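4. Sweeping up: the long-handled pan and the last few scraps

4.1 Why the dustpan deserves its own section

The earlier sections dealt with brooms and with the order in which people clear a room. We had planned to give the dustpan a paragraph. It ended up filling most of one notebook, and the more we read back through the household diaries the more pleased we were to have kept those notes, so we are giving it the space it asked for.

The diaries come from 18 homes in Savham and Kivwood. Each household wrote down what was swept, with what, where it went afterwards, and anything that annoyed them along the way. Between them they produced 327 entries that mention a dustpan by name. Many are a single line ("pan, hall, fine"). Others run over the page and are a joy to read, full of small discoveries about corners, door bars and the best angle for a wrist.

A word on terms. We call a pan "short" when it is used from a crouch and "long" when its handle lets a person stay on their feet. The front edge, where the dirt goes in, is the lip. We use "scraps" for anything large enough to be picked up with two fingers, such as bits of card, paper or peel, and "dust" for everything smaller. Ostrowski's earlier work on Bustamante households used "litter" for both, and we found the two behave so differently on a smooth floor that one word would not do.

4.2 Smooth floors

Marble and other polished floors gave us our liveliest entries. Scraps travel well on them. A light push of the broom sends a piece of card a long way, sometimes straight into the pan and sometimes past it and under the nearest chair. Diarists with carpet hardly ever wrote about chasing a scrap, while those with stone floors wrote about it again and again. One Kivwood household named this "the hockey" and used the word from then on without explaining it, which puzzled us for several pages.

The lip matters a great deal here. On a stone floor a pan that lies flat will take a small scrap in one stroke, and a pan that has warped even slightly will push the same scrap along in front of it. Several people had learned to press down on the handle as the broom came in. Others tilted the pan by lifting the handle a little, found the sweet spot, and held it there. We tried both in our own kitchens and can report that the second is very satisfying once you have the knack.

Small things that stop at the lip are a subject in themselves. A scrap may sit just on the edge, neither in nor out, and the sweeper has to choose between another stroke and a quick tip backwards. Most diarists gave it another stroke. The tip backwards was favoured by people with deep pans, who had less to fear from spilling what they had already gathered.

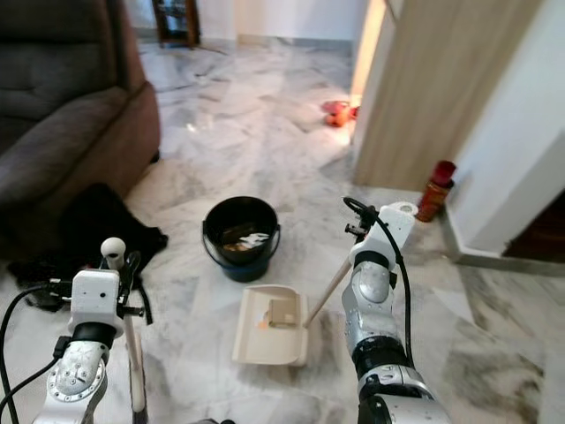 Figure 7. Long-handled dustpan flat on a marble floor with a small piece of cardboard inside it; bucket holding crumpled paper just beyond.

4.3 Where the bucket stands

The distance between pan and bucket turned out to be one of the best things to ask people about, since almost everyone had a firm view and few had ever been asked for it. We sorted the answers into two habits. In the first, the bucket stays put, usually in the kitchen or by a door, and the full pan is carried to it. In the second, the bucket comes along and is set down within reach of the work.

People who carried the bucket emptied the pan much more often, sometimes for a single bit of paper. Those who left it behind waited for a good load. Neither group seemed to think the other way was wrong, though one Savham diarist, who had moved from the first habit to the second in August, wrote a whole glowing page on the change and drew a plan of her front room with the bucket marked in three places.

The long handle alters this choice more than we expected. A short pan is easy to carry level and easy to tip, so a walk to the kitchen costs little. A long pan swings. Its load sits a good way from the hand, and crumbs near the lip can fall out at the first turn. Long-pan households leaned strongly towards the travelling bucket, and the ones that did not tended to mention trails.

A bucket with a thin wire handle raises a further small question, that of where the handle lies during tipping. If it falls across the opening it gets in the way of the pan. Diarists rarely wrote about this directly, but when we asked them to show us, nearly all nudged the handle aside first, and most were surprised to hear that they had done it.

4.4 Furniture and soft things on the floor

The sofa appears in the diaries nearly as often as the broom. Scraps gather along its front edge, and cloths, blankets and clothing gather there too. A cloth on the floor forces a decision before sweeping can begin. Some lift it and shake it, which adds to the work. Some sweep up to it and stop. A third group pushes it further under the sofa with the broom head and deals with it later, and we are grateful to them for being so frank.

We had assumed that cloths would be picked up first, as the household manuals advise. The diaries suggest otherwise. Scraps in the open floor were usually swept before anything soft was touched, and the cloth was left as a kind of border. Vaneck, the smallest of our pilot sites, showed the same order, although the entries there are too few to lean on.

4.5 Knowing when to stop

Every sweep ends with a line of fine dust at the lip that will not go in. We asked each household what they did with it.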